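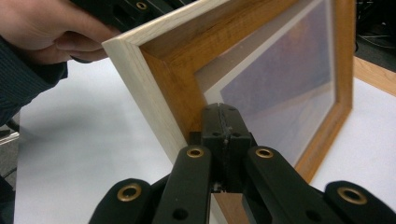
Frame corner in the gripper, glass side showing

Pre-session checklist, picture frame task – software side
Filled in by Hanna Savchuk, May 2022, Wativel build

1. Clocks synced across both grippers and the head view: OK
Offset stayed under 4 ms the whole warm-up. Lovely! Last time I had to restart the sync service twice.

2. Jaw width reads zero when closed: OK after fix
The left one was still loading the old calibration file. I deleted it, so please don't restore it from backup (Taras, I'm looking at you).

3. Pose tracking near glass: WATCH
Reflections streak across the picture and I don't trust the feature matcher there. I set the cap to 2,000 features and it helped a bit – I'd still like Oksana to check the drift plots.

4. Cable slack: OK
Move both arms through the full reach before you hit record, and keep the cable along the forearm.

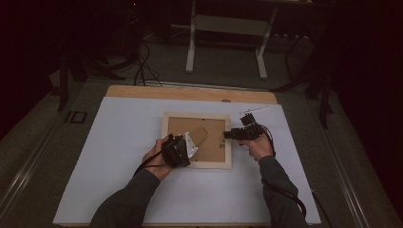 Frame face down on the white sheet, easel flap partly lifted

5. Segmentation of the backing: FAIL
Brown flap on brown cardboard, so the mask keeps swallowing the flap whole. The little green sticker comes out perfectly, of course. Ticket's open with Zlata, and I wouldn't use the flap labels until it's closed.

6. Logger frame rate: OK
Asked for 60, got around 50 with the preview window open. Close the preview and it's fine.

7. Stop command from the keyboard: OK
Tried it mid-recording and the file closed cleanly.

Still open: items 3 and 5. I'll rerun both once the new mask model is in.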